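Good habits come before good demonstrations, so please read this through before you pick up the hand-held grippers. Clear your walking line first, and that means cables too – the floor catches more people than the task does. Keep both marker tags facing outwards and don't let a sleeve drop over them.

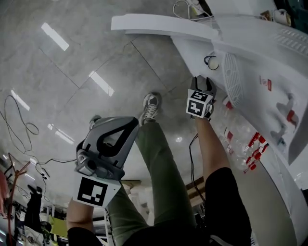

Both grippers in use by the white machine, with a black cable on the floor to the left.

Our rule at Gronar is 30 minutes on and then a proper rest, however well you feel it's going. Tie long hair back or wear a cap, and bring the fingers together gently before you reach for anything. 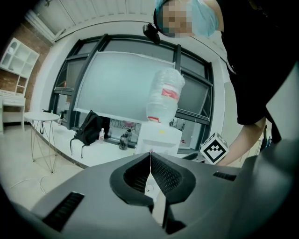

Pallavi Rastogi

If you're working near a water dispenser, do leave yourself plenty of elbow room, and stop if you feel yourself stretching. Write the stop in the log, even a silly little one!

Comments
Tatu Odera: We do 30 as well. Wrists much happier.
Geeta Ahuja: Could you cover cable ties next?

Related
Checking your marker tags
Filling in the stop log

© Gronar | Contact us | Back to top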